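Mobile Devices and Society, Handout 5
How a Phone Gets Its Price
Kollbridge Evening College
Friday, February 11, 2022

Please read these notes before the seminar. The reading about battery safety was last week, and we will not repeat it.

1. The cost of parts

When a new phone comes out, many websites publish a list of its parts with a price for each one. This list is called a bill of materials. Students often take the total, subtract it from the shop price, and call the difference profit. This is a mistake, and I see it every year in the written work.

For our exercise we use a phone which I call the Mosoti. Its parts cost 131 dollars. The screen is the most expensive part, then the main chip, then the cameras. The box, the cable and the printed guide are also in the list, although many students forget them.
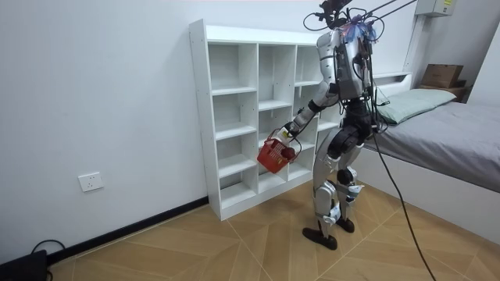

The total of 131 dollars does not include assembly, testing, shipping, or the phones that fail at the test and must be repaired. It also does not include the software, which has to be written before the first phone is sold and kept up to date for years after.

2. Why the price falls

The Mosoti goes on sale in November. After the holidays the shops lower the price, and in the same period the parts become cheaper too. In our exercise the parts cost 116 dollars when the phone is one year old. Please calculate the change in percent yourselves and bring the result.

Two things happen here at the same time, and you should keep them apart in your answer. The first is the cost to the maker. The second is what the buyer is ready to pay, and this usually falls faster.

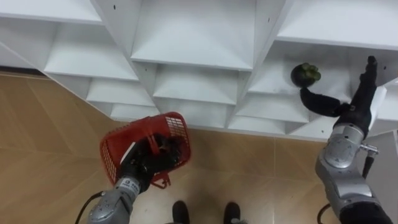
Fig. 1. White shelving with open cubbies, seen from above.

3. Locked and unlocked phones

A locked phone works only with one carrier. The carrier often pays a part of the price and gets the money back through the monthly plan. In the exercise the carrier is named Flestier, and its contract runs for two years. To compare the offers, add all the monthly payments to the first payment, then take away what the same plan would cost without a phone.
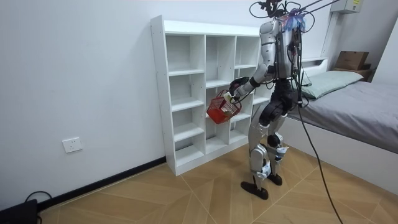

Be careful with the activation fee. It is written in small letters in the Flestier offer, on the second page, and it belongs in your sum.

4. Used phones 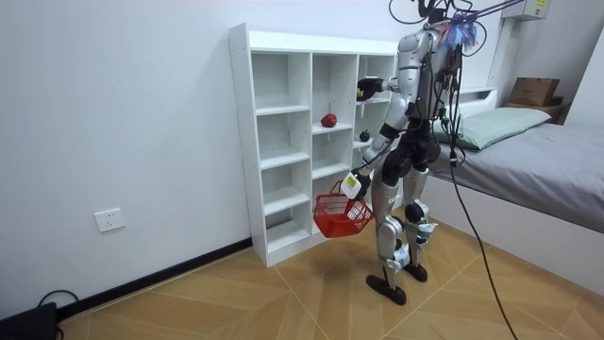
Rundley

A used phone has no fixed price. The buyer looks at the battery, the glass, the storage size, and how long the maker will still send updates. The last point is often the most important one, but sellers do not always mention it.

For the seminar, prepare these 3 tasks:

Calculate the fall in parts cost for the Mosoti.
Compare the Flestier contract with the unlocked price.
Find one advertisement for a used phone and write down which information is missing.

Half a page for each task is enough. Handwritten work is accepted if I can read it.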